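Gitusar (photobook)

Gitusar is a photobook by Vesna Nikolovski, put out by the small press Skirell in February 2020, and I should say up front that I'm a fan, so take this entry with a pinch of salt. It follows a ferry town of 2,211 people through the three winters after the boats stopped running.

Nikolovski shot 1,704 negatives and kept 14 rolls' worth, which she edited on her kitchen floor (she told me this at a book fair, very cheerfully!). The title is the old name for the landing.

Most of the pictures are of doors, kitchens and people's hands. There are hardly any captions, and I spent my first read flipping to the back for the place list — don't bother, it's in a different order. Her earlier book, Sturkiven, did the same thing and drove me nuts.
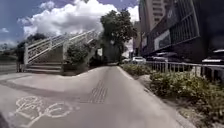 The printing is by Mancuso, on a thick uncoated paper that makes the blacks go soft and brownish. Some readers hate that. I love it, especially in the kitchen pictures.

A second printing has been talked about, with a new essay and a proper map. This entry was last updated April 11, 2020.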